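3.2 The loan boxes and what was put in them

We should say a little more about the boxes, since so much of what our participants told us began with them. When we first planned the study we had in mind something rather smart, with dividers and a printed lid, and Pluvari kindly sent us a sample of just such a thing. Our families did not take to it. One grandmother kept it on top of the wardrobe so that it would stay nice, and her grandchildren, very reasonably, never asked for it. The ordinary cardboard boxes that we sent out as a stopgap were on the floor and in use within the day, and after a short trial in January we gave up the smart version altogether and carried on with cardboard.

Each of the 36 households in Nosbridge was therefore given an open box and a short letter, which went out on 16th February. The letter asked the family to fill the box with plain things that could be picked up, stood on end, leaned and turned over, and to leave out anything with a battery or a screen. We gave no list. Ea Ladefoged, who had run a similar exercise with playgroups in Villalba, warned us that a list would be treated as a shopping list, and we are very glad we listened to her. What came back was far more varied than anything we would have thought to write down, and it included conkers, curtain rings, a great many lids, the odd potato, and a brass door handle that had been in one family longer than the house had.

Two kinds of object turned up so often that we came to think of them as the heart of the collection, and these were offcuts of wood and stones. Parents tended to choose the wood. It was to hand in sheds and under stairs, it felt safe, and several people mentioned the pleasure of giving a leftover piece something to do. Children, on the other hand, brought the stones, and they could nearly always tell us exactly where each one had been found, sometimes at considerable length and with a detour or two along the way. A stone that looked to us like any other from the lane might have been carried home in a mitten and argued over at tea.
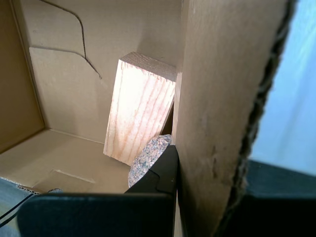
Figure 2. A pale, unfinished wooden block leaning against the back wall of an open cardboard box, with a speckled grey stone beside it.

The two materials make good neighbours, as Figure 2 suggests, and we would encourage anyone putting together a box of their own to begin with one of each. A sawn block has flat faces and square corners, and a child soon learns which way up it is happy to stand. The grain gives it a front and a back of sorts, and the end, where the saw has been through, is rougher and darker than the face and invites a thumb. A stone offers none of this help. It has to be tried this way and that before it will settle, and many of the longest spells of quiet play in our diaries were spent on precisely that problem, quite often with a block brought in to act as a wall or a prop.

The walls of the box mattered too, rather more than we had expected. We had thought of the box as a container and nothing else, but in the diaries it was a room, a stable, a harbour and on one occasion a dentist's. Things were leaned in its corners and lined up along its folds. Cardboard does not stay perfect under this sort of attention, of course, and we did not ask anyone to keep it so. Cuts, creases and flaps were all welcome as far as we were concerned, and a number of families made doors and windows on purpose and wrote to us proudly about them. We had set aside money for replacements and hardly touched it.

Diary entries were typed up by the second author and entered in Covis, keeping the families' own names for objects wherever they gave them. Where a stone was called "the potato" and a potato was called "the stone", as happened in one lively household, we kept both and added a note. Entries that mentioned wood and stone together were read again separately, and it is to these that we turn in the next section.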